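Tremwood shared workshop - hand tracking build, report to the Tatatix small grants fund, 30/06/2019

G'day all, time for the mid-year update! We've spent 200 dollars of the grant, mostly on cable and printed marker cubes, and the glove rig is now at the stage where we can do proper pick-ups at the long table.
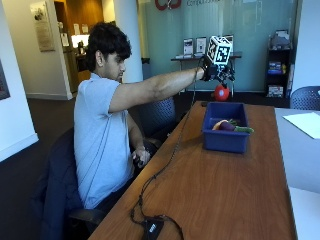
Reaching across with the rig on, ball just over the wood.

The software side was slow through May (my fault, I rewrote the logging), but we've got 22 sessions saved now and the toy veggies are still our favourite test objects - soft, colourful and easy to grip.

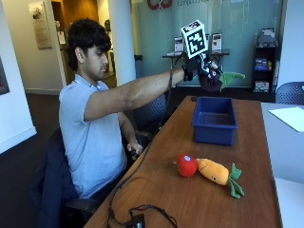
Villanueva

Next up is tidying the cable run, then a lighter mount for the cube. I'd like to put 3 more workshop nights into it before we ask for the second payment.

Recent reports
Tarkeo bench arm: wiring update
Tremwood tool library
Glove rig: first parts order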